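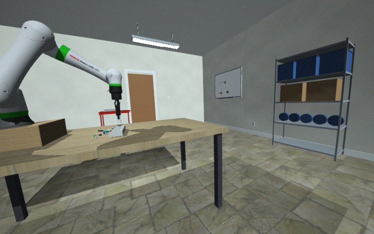 Stockdale Community College, Department of Automation and Machine Technology

Handling and Gripping, Notes for Unit 3: Comparing two grippers on the same arm
Sheila Whiteley, with lab notes from Beryl Parsons
Revised 2021-03-28

Welcome back, everyone, and thank you for the very good questions you sent in after the last unit. I've tried to fold most of them into these notes, so they run a bit longer than usual (sorry!), but you won't need every paragraph on the first reading. If you are short on time, read the part on approach and the part on scoring, and come back for the rest before you write your report.

We are staying in the simulator for the whole of this unit. The workroom you'll load has the arm at one end of a wooden table, a grey component under the gripper, and a handful of little colored pieces lying next to it. Spend a few minutes just looking around before you move anything. Turn the view, find the long wooden block on the robot's end of the table, and think about what the forearm and wrist would have to do to reach over it. I always tell people that the first mistake in a gripper test gets made before the gripper has touched anything, and in my own case that has certainly been true more than once.

What we are comparing

The narrow gripper is the one mounted when you open the file. We'll call it Gripper A. It is slim and dark with a pale, slender tip, and it hangs straight down from the wrist, so you can get it in among parts that lie close to one another. Gripper B is the Stillen wide-jaw model, which you load from the tool menu. B has a broader pad and a longer stroke, and students nearly always like it better at first, as it feels more forgiving. Keep an open mind, though. Part of what I'd like you to see is how much that feeling depends on which part you happened to try first.

Everything else stays the same: same arm, same table, same speed setting, same Tultby controller profile. If you change the tool and the speed together, you have run two experiments at once and you can't pull them apart afterward. Beryl has a folder of old reports where this happened, some of them otherwise lovely pieces of work, and she is glad to show them to you with the names covered.

Setting the tool center point

Please do this every time you swap tools. The tool center point is where the controller believes the business end of the gripper is, and A and B are different lengths. If you leave A's value in place with B mounted, the arm will go exactly where you asked, only with the wrong amount of gripper sticking out in front of it. In the simulator you'll get a collision warning and a slightly red face. On a real bench you could be buying a new set of fingers.

Load the tool, open the tool frame page, type in the offset from the data sheet in the course folder, and then jog down slowly over a bare patch of tabletop to check it. Stop at a small positive height and compare the readout with what you see. Then save the frame under a name that somebody else could understand. "test2new" doesn't count.

Approach

Start with the grey component. It has a flat front face but its upper surface is sloped and stepped, and I picked it for just that. A grip planned from directly overhead looks perfectly sensible until you ask what each fingertip is going to meet on the way down, and at what height. Sketch it from the side. Mark the height where your fingertips will close, and check that there is material on both sides at that height.

After that, move on to the small pieces. Some have a neighbor very close by, and with those you need to think about the open width of the gripper as well as the closed width. A gripper that fits the part may still need more elbow room than the table gives it. Write down your clearance on each side before you run the pick. If you guess and then measure, you'll learn a good deal more than if you only measure.

Beryl adds: use a straight-line move for the last stretch down and the first stretch up. A joint move will swing the tip a little on the way, and among loose parts a little is plenty. Set your approach height to 45 mm above the part and leave it there for both tools.

Scoring

Run 30 picks with each gripper on each part you choose, and choose at least one small part along with the grey one. Record each pick as clean, shifted or missed. Clean means the part came up in the position you planned. Shifted means it came up but turned or slid in the grip. Missed covers everything else, including the ones where a neighboring part got shoved. Please resist inventing extra categories halfway through, tempting as it is. Use the comments column.

Reset the parts from the saved scene after each pick. And do turn on the small random offset in the Weltholm plug-in, or you will get the same result over and over and believe you have a very reliable gripper.

For your report

Two pages is fine. I'd like a table of results, your side sketch of the grey component, and a paragraph on which gripper you'd pick for which part and what you would want to check on real hardware. Friction between fingertip and part is a number we typed in, so say something sensible about how far you trust it. The October group left this out almost to a person and I had to write the same comment a great many times!

The lab is in Room 1951, and Beryl keeps the spare data sheets in the drawer by the door.

Contact: Automation and Machine Technology office, Room 1951 | © Stockdale Community College | Back to top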